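Tredlow Puts Padded Hammer Grips Through Six-Month Bench Trial

Goltovell, June 26, 2022 – Tredlow has finished a bench trial of wrapped hammer handles and is not ready to call them an improvement. The workshop supplier collected 397 comments from users of its shared tool benches.

Many liked the softer hold. Few could say it helped them drive a nail. "Foam sells hammers. We still want to see what it does after a winter of use," said Jyoti Rastogi of Tredlow.

The company makes no claim about sore hands or wrists. A second trial, with plain handles for comparison – missing the first time – opens in December.

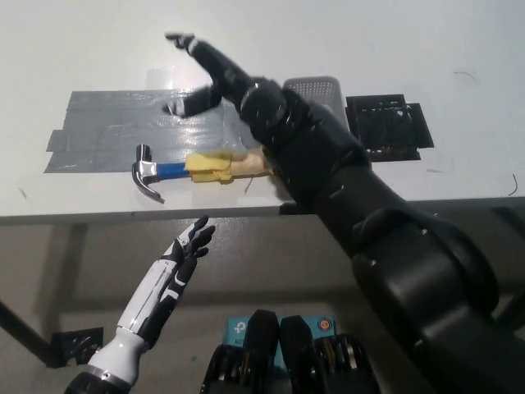
Jyoti Rastogi added that a rubber mat at the foot of each bench had drawn fewer complaints than any grip.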